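Read It Out Loud

I came to audiobooks late, and I came with my nose in the air. Listening felt like cheating. Then in February a friend loaned me all 14 discs of Lowri Gittins reading Wynne, a 509-page family saga I had quit twice on paper, and I was gone! I sat in the driveway with the engine off just to hear how the dinner party ended.

A good reader makes choices you'd never make yourself. Gittins gives the grandmother a dry, tired voice, and suddenly all those sour remarks I had skimmed past are funny. I went back to the printed book afterward and could still hear her.
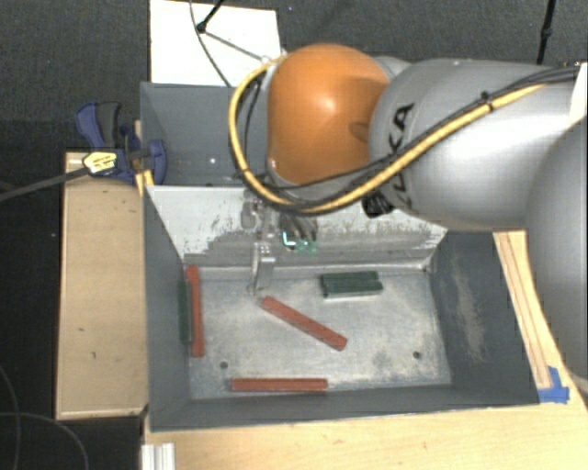

Slow Is Good

My other happy discovery is the pace. On paper I race through weather and furniture to get to the talking. With a narrator I have to wait, and the long chapter on the orchard (30 minutes, and I'd have given it five) is now my favorite part of the whole story. Please don't bump the speed up, at least the first time through!

Do I still buy paper? Of course, stacks of it. Some books need your eyes, and I wouldn't want poetry with footnotes any other way. But if there's a novel you gave up on, try it again with your ears before you give it away.

Recent Posts
Bindu Menon on Rereading as a Grown-Up
7 Short Novels for a Long Train Ride
Why I Love a Slow First Chapter
Loukia Tsolakis: In Praise of Minor Characters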